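Bought the Sosareo 2000 for our place in Gullenach back in June, and I've now had a full winter of heating out of it. Short version - I reckon it's great! The old bar heater cost us a fortune and only ever warmed your shins, whereas this one does the whole back room on low (and it's a big draughty room, with those lovely old windows that never quite shut).
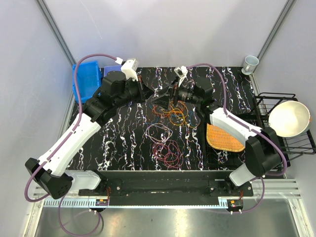 The timer's a bit of a pain, mind you. You have to hold the button down until it beeps, and I still get it wrong half the time. Paid almost 200 dollars at the hardware shop in Trarngate, delivery extra. Colour's a nice soft grey. I'd buy another for the bedroom - just wish the cord was longer.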